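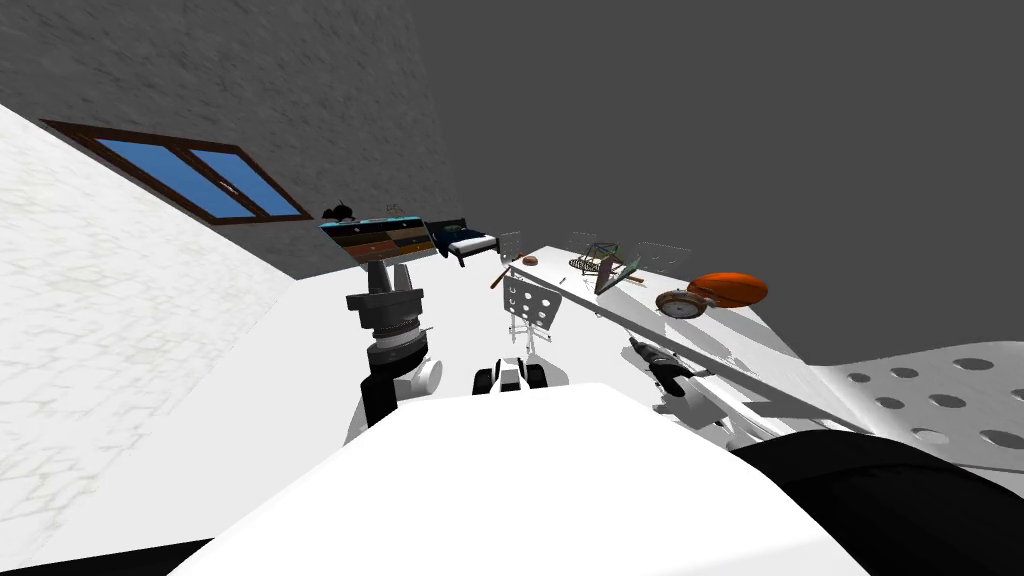 Willel Event Entry Kit, Brindport depot

Back in stock for the spring season. Entry screening kit for sports clubs, regattas, junior carnivals, anyone running a comp with teams coming in from away.

What's in it:
50 wristbands, colour coded (pick 3 colours at checkout)
Team arrival cards, pad of 500
23 lane and door signs, corflute
Hand sanitiser pump, refillable
Dresance clip board, the heavy one

Wristbands are single use. Don't stretch them before fitting, they wont close properly after.

Signs fit the Issa stand. Stand sold seperately. Older stands from before the change need the adapter clip, ask when you order and we'll chuck one in.

Not included: masks, test kits, thermometers. We don't stock those any more. Check what your state body wants before you order, rules are different for every code and they keep moving.

Big tournament? Order two kits and an extra card pad, cheaper than three kits. Extra wristbands come in packs of 50, same colours only.

Pickup from Brindport weekdays, ring first. Freight at cost, no PO boxes. Orders for October carnivals need to be in by end of September please, we run out of yellow every year.

Returns: unopened only. Faulty signs replaced, send us a photo.

Page updated July 2022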